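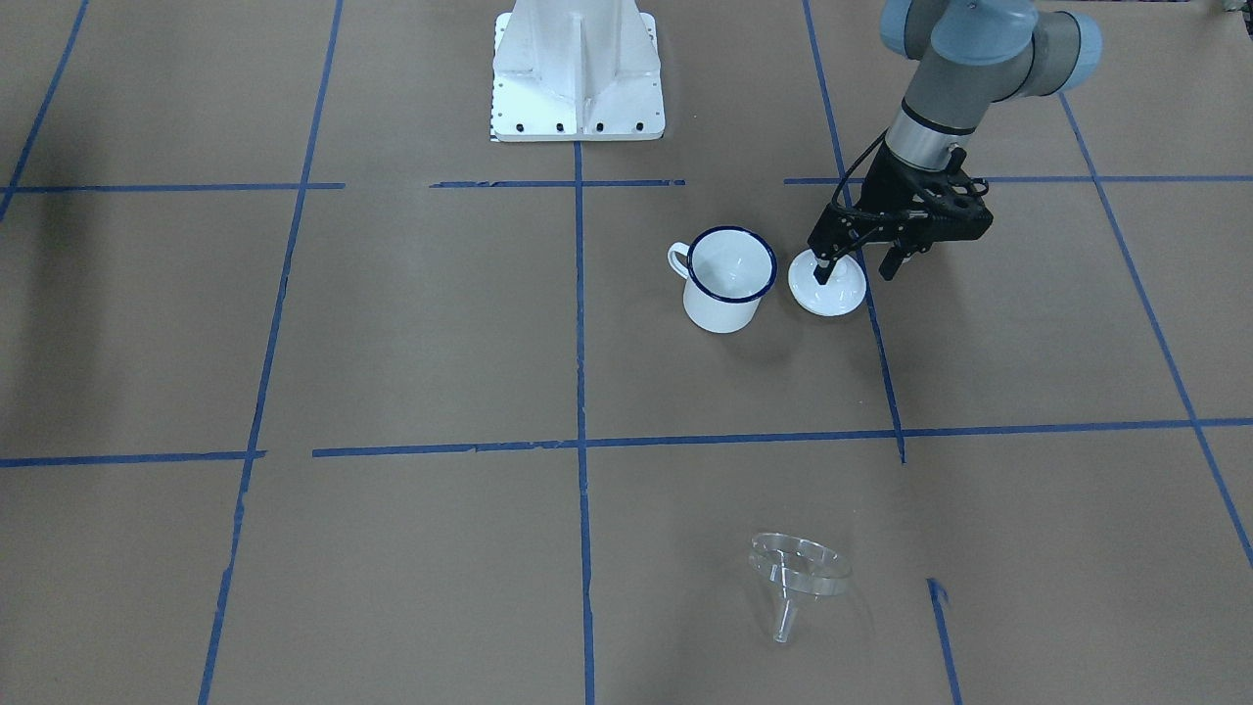
Home Features Materials Archive Subscribe

Paper under tension: the return of gummed tape
1/4/22

Kraft paper takes its strength from long softwood fibres and from the sulphate process, which removes most of the lignin and leaves the cellulose largely intact. The sheet stays brown unless it is bleached, and bleaching costs some of that strength. For wrapping and box sealing, most mills leave it alone.

The Drivgate mill runs a single machine and sold 3,811 tonnes last year. A growing share went to converters who coat it with starch adhesive for gummed tape. The adhesive is dry in storage and is activated with water at the bench. It soaks into the surface of the carton, so a sealed flap cannot be lifted without tearing fibre.
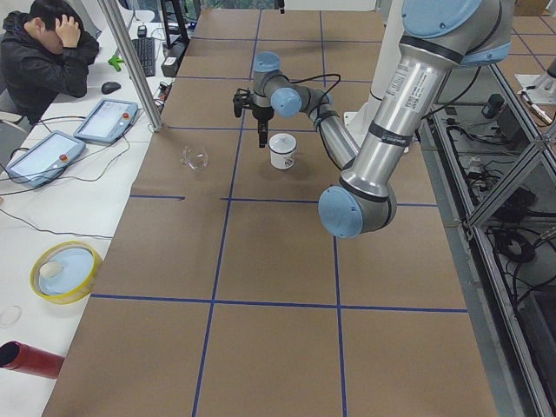 Plastic tape behaves differently. Its adhesive sits on top of the board and holds by pressure, and on recycled board with a dusty surface the grip can fail within days. Packers usually respond by adding a second or third strip. Kutance, a converter supplying small warehouses, recommends one strip of gummed tape for cartons up to 17 kg and a reinforced grade above that.

Humidity is the main difficulty. Reels kept in damp rooms block, meaning that adjacent layers stick together and the reel must be scrapped. Paper is normally shipped at 6 to 8 per cent moisture and should be left wrapped until needed. January is a poor month for complaints, as cold stock brought into a heated building collects condensation on the outer turns.
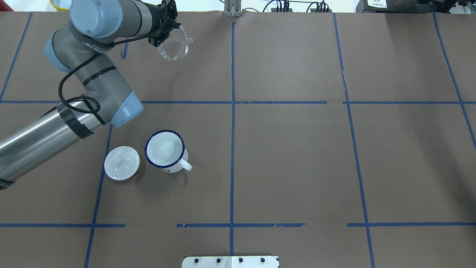 A glass cup held in a gripper over brown paper marked out with blue tape.

Water dispensers also need care. The Belay bench unit uses a brush that must be kept clean, or starch builds up and the tape is wetted in stripes. The Jullero model uses a roller, which wets more evenly but is slower to fill. Either will run on tap water. In hard water areas the tank should be descaled monthly.

Share 17 Comments 8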